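Zomberg has a new head of its outdoor clothing line. The company put out a short statement in March naming Renata Wieczorek to the job, and I've had a few emails asking what I make of it.

Wieczorek spent 14 years at Sarnivach, the last six running the jacket and rainwear group. She's a product person. The people I know who worked under her say she reads every spec sheet and sends most of them back. That could be a shock at Zomberg, where the last few seasons looked like they were put together by the sales department.

Virgil Ardeleanu, who had the job before her, is staying on as an adviser. The statement doesn't say for how long. I wrote to him and got a two-line reply - he's glad she took it, and he's going fishing.

The part that interests me more is the stores. Zomberg has 300 retail accounts in this country and plans to drop 20 of them by the end of the year. They haven't said which ones. Darmawan Manurung, who owns two shops up the coast, told me he found out from a sales rep and still hasn't had a letter. He placed his fall order anyway.

Then there's Filtis, the cheaper label Zomberg bought a while back. It gets one sentence in the statement, near the bottom, saying it "remains part of the family." I wouldn't read much into that either way. Filtis sells well in the big chains and it's hard to see them walking away from it.

I have a call with Seema Ahuja in their press office at 2 p.m. and will add anything worth adding. Comments are open, but please keep the Sarnivach layoffs talk on the older post.

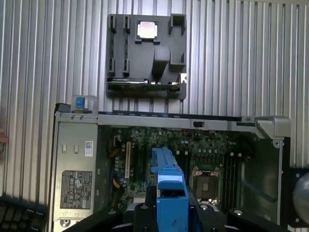

Will Ardeleanu keep any say over the new designs?

Only as an adviser. Wieczorek runs the line now, so the final decision on each piece is hers.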